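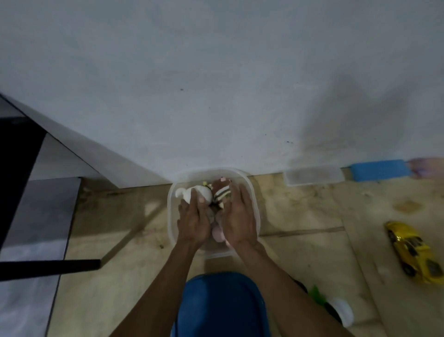
# Gillham toy library reopens in January, with 713 toys and one firm view on glitter

The Gillham Toy Library will reopen its doors in January after a winter spent in storage, a spring spent arguing about shelving and a good part of the year spent looking for the other half of the train set.

The new home is the old Peixoto shoe shop on the main street, which has wide aisles, decent light and a lingering smell of school shoes. Families can borrow up to 5 toys at a time for three weeks. Late fees have been scrapped, mainly on the grounds that they never raised enough to cover the cost of the reminder letters.

"We have 713 toys on the catalogue and I have personally stepped on most of them," said library coordinator Ermelinda Henriques. "Parents tell us their kids lose interest in a new toy by the second weekend. We can't fix that, but we can take it back and give them a different one."

The library lent toys 3611 times in its last full year at the Aralano Hall. The favourite was a plastic cash register that beeps. It has 243 loans to its name, and several households have asked that it be kept on a high shelf out of their children's sight.

Returned toys are checked before they go out again. Plush is looked over for loose seams, puzzles are counted, and anything that takes batteries gets a turn on the repair bench.
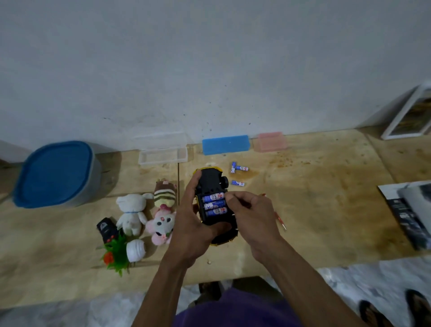 Repairs are the territory of Martim Mota, a retired appliance fitter who joined to borrow a marble run for his grandson and has yet to go home. He will run a free fix-it session every second month, open to members and anyone else with a silent toy and a bit of patience.

"Half the time it's a flat battery," Mota said. "The other half, somebody has posted a sultana into it."

Membership is $30 a year per household, or free with a concession card. Donations of clean, complete toys are welcome from opening day. The library can't accept bike helmets, car seats, slime in any colour or anything that sheds glitter, a rule that dates from the Brillari unicorn castle and isn't open to review.

The doors open at 9:30 am and there will be a sausage sizzle until the sausages run out.

**Joining:** Forms are available at the front counter, or from the Gillham Library information desk. Please bring proof of address.

**Media enquiries:** Ermelinda Henriques, Gillham Toy Library. Mornings are best.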